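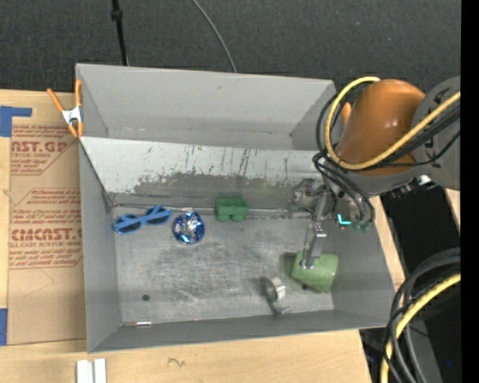 Notebook Entries Methods Stores Archive

June, 9:40 am
Entered by: Finishing Section, Florkari Workshop

The trial of the Varma primer on reclaimed sheet steel continues. The purpose of this entry is to record the condition of the stock before coating and to settle the abrasive grade for the second batch. Wear of the kind found on the slanted panel in the grey metal bin, where a darker worn area with a ragged upper edge meets a paler surface marked by thin vertical scratches, is to be classed as Grade C under our own scale. Scuffing with cloudy patches and fine light scratches, as on the floor of the same bin, is Grade B. Colleagues have been recording the two interchangeably and the log should be corrected.

Batch one comprised 22 coupons cut from the Kestano offcuts. All were degreased, abraded by hand and wiped down before priming. After 7 days at room temperature, adhesion was checked by the cross-cut method. Grade B coupons held well at the centre and at the margins. Grade C coupons lifted along the old wear line, most noticeably where the abrasion had been done in one direction only.

Film thickness was uneven on the coupons hung nearest the door. The colour also dried slightly darker there – draught is suspected, though the heater was running that morning and may have contributed. The rack has been moved to the inner wall.

For batch two, Grade C stock is to be abraded in two directions and feathered well past the worn edge. The coarse paper supplied by Skamar clogs quickly and should be kept for flat, unpainted pieces. Stores currently holds 1,858 sheets of the finer grade, against a reorder level of 2,000, and a requisition has been lodged.

The salt spray cabinet remains unavailable until its drain is re-plumbed. Corrosion results are therefore deferred – coupons are to be wrapped, labelled and kept in the dry cupboard, second shelf. The cross-cut blade is to be changed before the next set of readings.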